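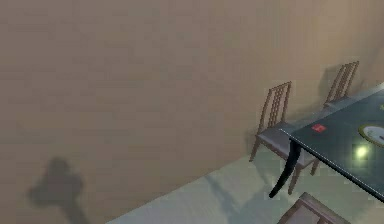
Indilent open day, Travetthorpe: visit notes

Indilent opened its workshop to visitors in May. I went for the morning session because we are due to replace the gripper on our small packing cell next year, and I wanted to handle a few before asking for quotes. These are my notes, tidied up for the people in the department who couldn't come.

The site is at the far end of the Travetthorpe industrial park, past the tile warehouse. Parking was on the grass. Doors opened at 9:30 and we were given a badge, a pair of safety glasses and a sheet with the stations on it. You could go in any order. Edeltraud Hauser, who runs the application lab, gave a short talk first and then walked the floor answering questions for the rest of the morning.

Station 2: grippers

I started here because the line at the first station was long. Three grippers were mounted on identical arms over identical tables, and you could run each one from a pendant.

The Flumska is a parallel gripper with two flat fingers and swappable pads. It opens to 100 mm, weighs 825 grams with the standard pads and was the quietest of the three. I tried it on a cardboard sleeve, a jar lid and a bag of washers. The sleeve and the lid were easy. The bag slipped on my first two tries, and went up on the third after I turned the fingers to take it across the seam. A visitor from a bakery supplier had the same trouble with a bag of his own.

The second gripper was a three-finger type made in house. It held the bag of washers much better but took longer to close, and the cable on the outside of the wrist caught the edge of the table once. The lab knows about the cable. A version with the wiring inside is planned.

The third was a suction head. It was fine on the lid and useless on the bag, as you would expect. Our own parts have a textured face, so I didn't spend long on it.

If I had to choose that morning I would have taken the Flumska. Pad changes are done with one hex key and took me less than a minute. Ask about spare pad prices, though – the man at the station had to go and look them up and I left before he got back.

Station 3: controllers, in simulation

This was in a side room with four workstations. The idea is that you drive the same arm through the same simulated room with different hand controllers, before anyone lets you near a real one. The room is a plain furnished one: a glossy dark table with slatted wooden chairs, a sofa, a television. There is nothing fancy in it and the walls are bare, which kept the load on the computers low enough that there was no lag I could notice.

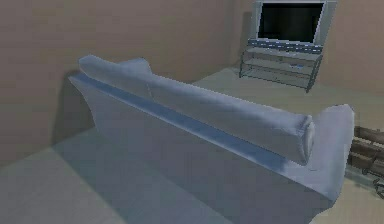
The simulated room at station 3, with the back of the sofa nearest and the television stand beyond it.

Three controllers were set out. The first was a Lehner, a heavy desktop unit with a puck you push, pull and twist. The second was an ordinary game pad. The third was a hand-held grip that is tracked in the air, so the arm goes where your hand goes.

I expected to like the tracked grip most and did, for the first five minutes. Large moves are very natural with it. Small ones are tiring, and if you let your elbow drop, the arm dips too. There is a clutch button to release it while you get comfortable again. I kept forgetting to use it.

The game pad was the slowest. Anyone can pick it up, but you are always switching between moving and turning, and I lost track of which mode I was in. The younger visitors were a good deal better at it than I was.

The Lehner was awkward at first and then the best of the three. It needs a light hand. Hauser's advice was to set the speed low for the first ten minutes and leave it there, and she was right. By the end I could stop the arm where I meant to stop it. It is also the most expensive of the three by a wide margin.
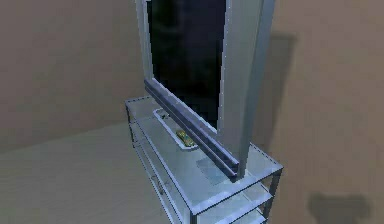 Camera placement was the other half of this station, and for our purposes the more useful half. You could change the viewpoint between runs and see how much harder or easier the same job became. Low views across the furniture look nice but hide what is behind the near edge. A raised view looking down over the stand is much better for judging a reach: the yellowish-green remote control lying in its white tray can be made out clearly, and so can the raised rim of the tray, which is what you have to clear with the fingertips. The bottom bar of the television is right there as well, and I would want to see it before committing to a path. On the other hand, glass shelves with pale edges are hard to read for height from any angle. I came down too early over the stand with all three controllers.

I asked whether time in the simulator carries over to the real arm. Hauser said the hand skills do, and that judging contact does not, so new operators at Indilent get supervised time on the real thing afterward however well they did on screen. She also said they test camera mounts this way before drilling any brackets. We could have used that two years ago.

Station 1: arms

By now the line had gone down. This was mostly a display. Two arms were running a stacking routine behind a fence and a third had its covers off so you could see the joints. The one with the covers off drew the crowd. I wrote down that the wrist joint can be replaced without taking off the forearm, and that the noise near the fence was low enough to talk over.

I would have liked a chance to drive one of the arms with the Lehner, but the hands-on part was limited to the gripper tables.

Practical points

Group size was capped at 13 per guided round, which worked well. If you only want to try the equipment you can skip the round and go straight to the stations. Coffee was free, lunch was not provided, and the nearest place to eat is a ten-minute drive away. The side room gets warm with four workstations running, so leave your coat in the car.

The lab will lend out the Flumska for a trial if you send them drawings of the part and the arm flange first. I have the form. I have also asked for a price on the pads, and will add it here when it comes.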